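Rirnero Neighborhood Orchard, progress report no. 2

2025-03-10

Hi everyone at the Grullero Fund,

I promised you something shorter than last time, so let me start with the part you probably want most: the trees are in. All 166 of them, in the ground, staked and mulched, with two weeks to spare before the buds started to swell. If you had asked me in January I would have said we'd be lucky to get half of them planted before spring. The ground at the lower end was frozen solid, then it was soup, and then we got nine dry days in a row and I have never seen people dig so fast.

The mix ended up a little different from what I put in the application. We had asked the nursery for mostly apples with some pears and plums. They came up short on plums and offered us quince and a few medlars at the same price. I said yes to the quince right away and thought about the medlars overnight, and then said yes to those too. I know medlars are an acquired taste (I haven't acquired it yet) but they flower late, and the lower end is a frost pocket, so on paper they're the best match for it. Pears are along the fence on the Barbu side, where they get the afternoon sun.

Money. We've spent most of the planting line and very little of the water line, and I'll explain both. Planting came in over because of deer guards. I had budgeted for plastic spirals, and the first people who walked the site with me pointed out the droppings everywhere and told me spirals wouldn't last a night. So we bought wire mesh and made our own cages, 34 tall ones for the outer row and shorter ones for everything inside it. It cost more than I wanted to spend. I moved the difference over from the signs budget, which you said in the fall was fine as long as I told you. So, telling you!

The water line is mostly untouched and this is the piece I'm least happy about. The plan was a standpipe at the top gate and a gravity line down the slope to a pair of tanks. The city signed off on the standpipe, then came back and wanted a backflow preventer of a kind that has a long wait on it. I call every Friday. The latest word is that it should ship in time for an April install, and I'm going to believe that when I'm holding it. In the meantime we've had enough rain that it hasn't mattered, but young trees in their first summer need a real soak every week and I can't run that off buckets. If the part slips again I'd like to rent a water trailer for June and July. I've priced it and it fits inside what's left, so I wouldn't be asking you for more, just for a yes to spend it that way.

Workdays have been the nicest surprise. Since the last report we've had seven of them, and the sign-in sheets add up to 286 visits. A lot of those are the same faces coming back, which I think is better news than a bigger number of strangers. The Saturday morning crowd is mostly families from the Cisa apartments and they have more or less adopted the middle rows. Somebody painted flat stones with the variety names and set one at the foot of each tree. I was going to order proper metal tags, and we still should, but the stones are charming and I'm in no hurry to replace them.

We also ran two pruning classes. The first one was too long. I tried to cover winter pruning, summer pruning, tool care and how to read a bud all in one morning, and by the end people were standing there with their hands in their sleeves. For the second I cut it down to three cuts and a lot of practice on the old apple by the shed — the one that was already on the lot when we got it — and that went so much better. Same people came back for it, bless them. I've rewritten the handout to match and it's down to one page.

Things that went wrong, in no special order. The first load of wood chips had black walnut in it, and walnut is bad for apples, so we had to rake it all back off the top row and haul it down to the path. That cost us most of a workday. We lost a wheelbarrow. The shed roof leaks over the exact corner where I'd stacked the burlap. And I put two rows too close together near the south end, closer than the plan calls for, and only noticed once the stakes were in. I've decided to leave them and keep those trees small. They're on a dwarfing rootstock anyway, and moving them again this season would be harder on them than the crowding.
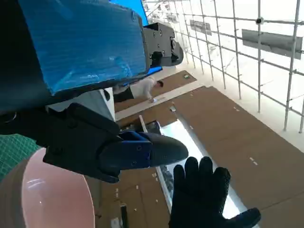 For the next stretch, my list looks like this. Get the water in, or get the trailer booked. Put clover down between the rows once the soil warms up, so we're not mowing around mesh cages all summer. Do the first round of whip pruning on the late plantings that we skipped when it got cold. Fix the roof. I'd also like to start the grafting table we talked about, with scion wood from the old shed apple, which a neighbor swears is a keeper that holds in a cellar until spring. I cut a bundle of it in February and it's sitting in my own fridge next to the mustard.

There's one question I'd like your opinion on. The church across the road has offered us the strip behind their parking lot, enough for one more short row. It's good soil and it's free, but it isn't fenced and it's outside the boundary in our agreement with you. I told them I'd answer by the end of next month. My own feeling is that we should wait a year and see how the first summer goes, but I can be talked out of that.

Receipts and the sign-in sheets are in the shared folder, along with the updated planting map (ignore the old one, it still has all the plums on it). If you want to come see the place, the pears usually go first and then everything else follows pretty quickly. Wear boots, the lower path is still a mess.

Thanks again, and talk soon,
The Rirnero orchard coordinator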